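Kitchen clutter helps robot arm learn the ropes

A robot arm at the Trirkivik workshop is getting an education in everyday mess, and the crew teaching it couldn't be happier. Since June, Iman Kettani and Faustino Trujillo have recorded 3000 short runs for Clametau, their learning program – each one steered by hand from start to finish.

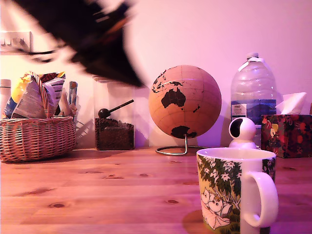

The gripper on the move over a tabletop set with a cork globe, a coffee jar and a Moomin-style mug.

The pair swap the objects and the colour of the lighting every 200 runs, so the program meets plenty of variety. "I love the fast ones," says Kettani. "You can see a person's habits in how the arm travels." Fumbled runs are kept too, and labelled as such. Recording goes on for another 4 weeks, then training starts.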